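Jaswood Workshop - Sorting Bench Build

Posted 27 December 2018

The sorting bench has been our main project in the shared shop since May. The idea is simple enough: coils of wire and odd bags of parts go onto a scale, get weighed, and end up in the right crate or on the belt. Two arms do the lifting. We call the control program Didside, and it runs on one old desktop under the bench.

Most of the trouble so far has been with bags. A coil of wire is easy to find and easy to hold. A thin plastic bag folds up differently every time, so a good part of the fall went into grip settings.
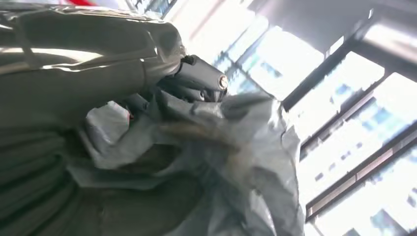
Gray plastic sheet bunched at the gripper, by the windows.

Sirik is our name for the jointed hand. Its fingers close one after another, which took 60 lines of code to get right and a lot more to get wrong. We started at a closing speed of 700 on the controller's own scale and came down to 265.
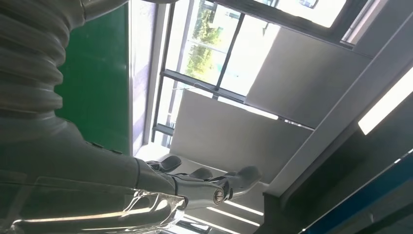
The slower setting costs time on every pick, but it is easier on thin plastic and we have left it there. The two-fingered gripper runs on the same number for now - it may get its own later.

Crates sit at the back left of the table, with the yellow wire in one and the dark coils in the next. The scale stays toward the belt side, where both arms can get to it. Moving it means teaching the positions again, and we have done that 8 times.
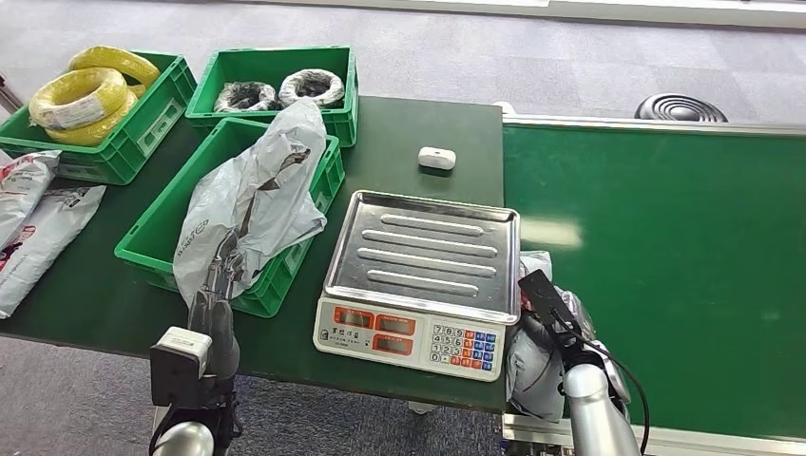

Weighing

The scale has a keypad and its own display, and for now the readings are typed in by hand. A member is writing a reader for it under the name Ostapchuk, after the street the shop used to be on. Once that works, Didside will log the weight with each pick.

Bags need to be flat on the tray before the number means much, so the routine has a press step between placing and reading. 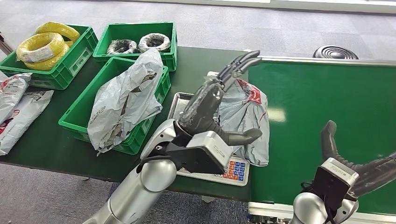 Black gripper pressing on a red-printed bag at the scale. Yellow coils in the crate at the back.

Wiring notes and the Didside settings file are on the project shelf page. More pictures after the reader is in.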